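Rammont Floor Care Guide
Section 4: Washing and rinsing polished stone tiles

Read section 3 before you start. Rammont Stone Wash is a concentrate and must be diluted.
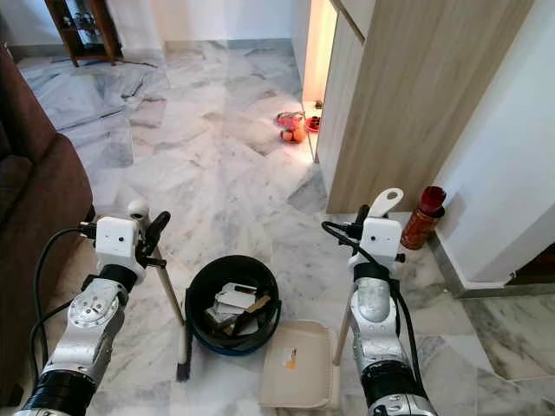
Use it on marble, limestone and travertine. For slate, see section 6.

1. Sweep the whole floor, starting at the wall furthest from the door. Grit left on the surface will scratch the polish once it is wet.

2. Fill a bucket with 2 litres of warm water, no hotter than 40 degrees. Add 40 ml of Stone Wash - the line inside the cap marks the amount.

3. Wring the mop out well. It should not drip when lifted.

4. Wash a small area at a time, working back towards the door. Change the water when it turns cloudy.

5. Rinse with clean water and a second mop head.

6. Dry with a soft cloth. Tiles left to dry on their own may show streaks.

Caution: Do not use vinegar, lemon juice or bathroom descaler on marble. Acid eats into the surface and the dull marks cannot be washed off.

Caution: Keep children and pets off the floor until it is dry.

Note: If streaks remain, repeat step 5 only. Adding more Stone Wash will make them worse.

Note: Spare mop heads are sold in pairs, part number 838. They fit the Filtness handle but not the older Kuviria one.

For sealing, go to page 41.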